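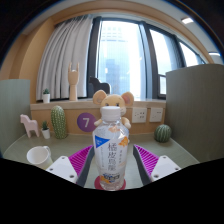 A bottled tea with a white cap and an orange peel-like drawing on the label.

Search this site
Home Essays Food & Drink Letters About

In Praise of the Peel
By Matúš Šťastný
Oct 14, 2020

I have been saving orange peels since September, and I would like to talk you into doing the same.

It started with a cup of tea. A friend in Varbridge put a pot of dark oolong in front of me with a curl of dried peel floating in it, and I drank the whole thing before I remembered to be polite and offer her some. It tasted like toast and marmalade! I went home, bought four oranges, ate them over the sink and laid the skins out on a cake rack by the window. They took most of a week to go stiff. My kitchen in Fitaddale is small and a bit damp, so yours may be quicker.

Since then I've become a person who looks at a bowl of fruit and sees the outside first. We treat the skin of a citrus fruit like wrapping paper, and it's where a huge share of the smell lives. Bend a fresh piece near your nose and you get that fine mist of oil, bright and a little bitter, and it stays on your fingers through the next hour of typing. Then we throw it in the trash and go buy a candle that smells like oranges. I own that candle. I paid too much for it.

Plenty of cooks never lost the habit, of course. Aged tangerine peel goes into Chinese soups and braised meats, and good old peel can cost real money. People in the south of France drop a strip of dried orange into a beef stew. My grandmother candied hers in a pot with a loose handle, and the sugar got on the floor, the cat and the telephone. I thought this was thrift, something people did when oranges were hard to get. I think now she just liked it. She made it in years when there were plenty of oranges and plenty of everything else.

What I'd love is for the peel to show up in more of the places where we eat without thinking. The corner store, say. A cold tea with peel in it is such a good idea, tart and roasty at once, and it doesn't need much sugar to be interesting. The café on Nwosu Street does a version over ice for part of the year and then takes it off the board, and every time they do I sulk. I asked the woman at the counter if I could bring my own peel. She said she'd have to think about it (she is still thinking about it).

If you want to try this at home, buy unwaxed fruit if you can find it, and scrub it either way. Take the peel off in wide strips and scrape away most of the white part with a spoon. Dry it until it snaps. I keep mine in an old Zemico cookie tin, and on the last count I had 121 pieces in there, which my sister says is a cry for help. One piece is enough for a pot of black tea or oolong. Two if you're tired. Let it steep a little longer than you normally would, and have it once without milk before you decide.

Then try it elsewhere! Drop a strip in the rice water. Grind some up with salt and put it on roast carrots, or on popcorn, which I did last night and plan to do again tonight. Lemon works and so does grapefruit, though grapefruit is bossy and will take over a tin if you let it, so give it a jar of its own.

I know there are larger questions about food and waste than what I do with my breakfast, and other people write about them well. Mine is a smaller case. There's a flavor in your kitchen right now, already paid for, and it's very good, and it's on its way to the garbage. Put it on a rack by the window tonight. Mandarins are coming into the shops here in a few weeks and I've already cleared a second tin.

We use cookies to remember your reading preferences. Accept Manage settings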